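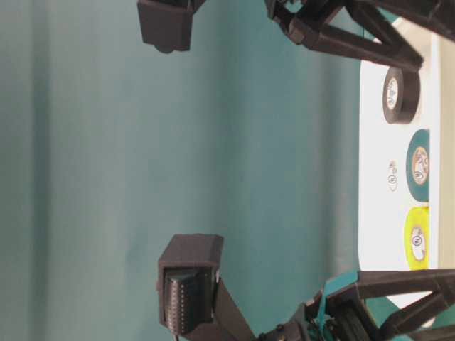 Black, teal and yellow electrical tape at the two-arm station in Crenshaw.

Two robot arms now share the tape bench at Gravero's parts warehouse in Crenshaw, and the company says they will take over the dullest job in the building. The people who have been doing that job want to see the numbers first.

The work is simple to describe. Rolls of electrical tape get picked by color and made up into sets for electricians' repair kits. Gravero sends out 1000 kits in a busy week, most of them in October, and until this year every roll was picked by hand.

"It's boring, sure," said Verna Bellamy, a packer. "But boring was also the bench you got when your back hurt. I'd like to know which bench that is now."

Gravero leases the arms from Skurnelport, an equipment supplier, on terms neither company would discuss. Operations manager Rafferty Hutchins said no jobs will be cut and that the seven packers on the day shift will move to "higher-value tasks." Asked to name one, he mentioned checking finished kits and looking after the arms.
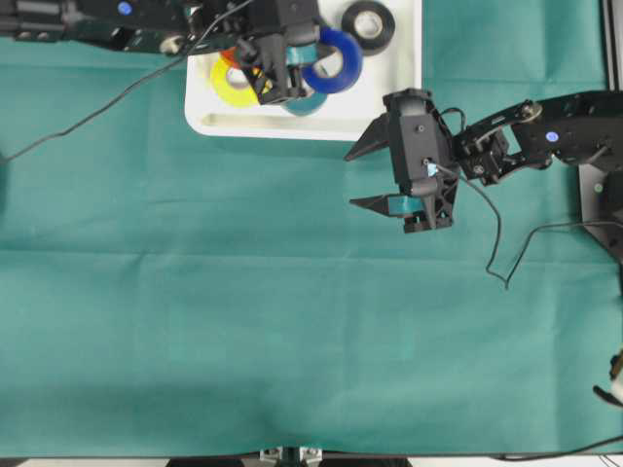

Looking after the arms has so far meant a good deal of standing next to them. Packers on the shift say somebody has to stay within reach of the station whenever it runs, to reset it after a bad pick and keep it stocked. That person's time doesn't appear in the pick rate Gravero posts by the break room, according to Dwayne Ostrowski, who has worked there five years.

"They count the rolls it moves," Ostrowski said. "They don't count me."

Hutchins disputes that. He said the posted rate is meant for the technicians and was never offered as a comparison with the old way of working. He declined to provide a comparison.
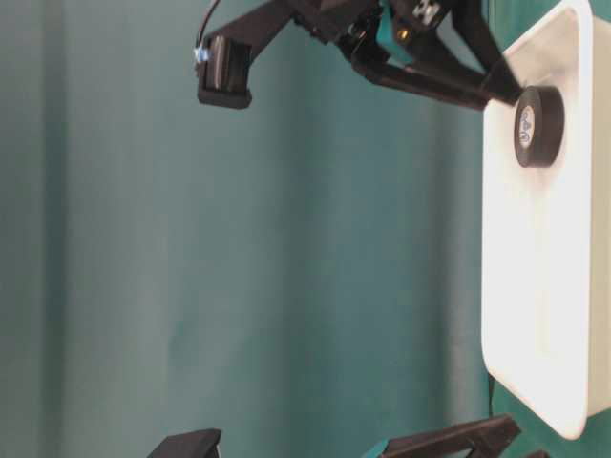

Training, but no raise yet

Packers assigned to the station get a one-day course from Skurnelport. It covers stopping and restarting the arms, clearing a jam and filling out the fault log. The course does not come with a change in pay grade, and that has become the main sore point among the warehouse's 38 employees.

Loredana Testa, who speaks for the hourly staff in talks with management, said the company can't have it both ways. "If this is skilled work, pay for it. If it isn't, stop telling people they've been promoted."

Jalen Wojcik, one of the first to take the course, was kinder about the machines. He said his wrists feel better at the end of the week and he likes learning the software — but he would like the new duties written down somewhere.

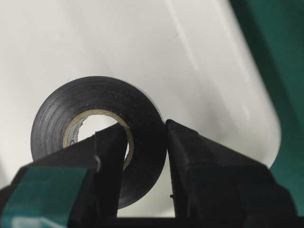
What happens next

Management and staff meet again Tuesday. Testa said she will ask for the fault logs and the hours spent tending the station. Hutchins said a second station, for cable ties, is under review and would depend on results from the first. He did not say what results would be good enough.

Related items
Grurnov plant drops plan for overnight shift
Crenshaw bus route to warehouse district gets later runs
Letters: Who pays for job retraining?

Get our local business news by email every week. Enter your address to sign up. You can unsubscribe at any time.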